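Ticket: Second pair of wrist cameras and soft fingertips - hold or buy?
Opened by: Hawi Tufa
Queue: Equipment requests, Ranenstead kitchen
Status: Waiting on purchasing

Hi Henok, me again with the shopping list! You asked me to write down what's going on before you sign off on anything, so this is the long version.

The short complaint is that wrist camera pictures come out smeared whenever the arm is moving, and I can't use them for picking snack packages. The head camera looks fine to me. I'd put up to 4,000 dollars on the June request for two new wrist cameras from Vetach, and I'd like to know if that's still in the budget before the quote runs out (it's good for 28 days). 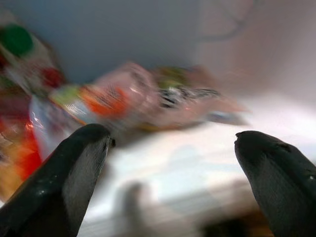

Wrist view, gripper open. The package has black and white on it but I can't read a thing.

You can still tell there's a pinkish package lying on the white surface, and the green and orange patches come through okay. Lettering is hopeless though. The light seems plenty bright, so I don't think buying lamps gets us anywhere and I've taken those off the list.

What I've tried so far:
- Swapped the camera cable. No change.
- Shortened the exposure one step. Maybe a bit better? Hard to say.
- Slowed the arm down. Helps, but then every pick drags and I get grumpy.

Update, Sunday, July 12, 2026
Alemneh support wrote back and they think a shorter exposure plus a firmware update could fix most of it for free. I'd love that, but I don't want to lose the Vetach price while we find out. 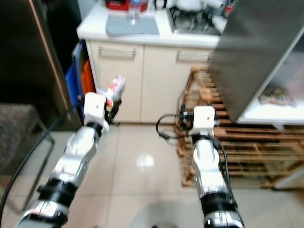 Head view, left gripper with the red-and-white package, right gripper open by the wooden rack.

Second thing for the budget - cables. Look at that black one looping across the floor! I'd like 14 clips and a couple of sleeves from Wandatico, and that's pocket change next to the cameras. Please don't let it get stuck behind the big item like last time.

Reply from Henok Woldegiorgis:
Cables approved, go ahead and order. For the cameras, do the firmware first and send me 31 picks at normal speed. If they're still smeared I'll sign for one camera now and we can talk about the other one next quarter.

Hawi again: Deal. Update is downloading. Leaving this open until the picks are done.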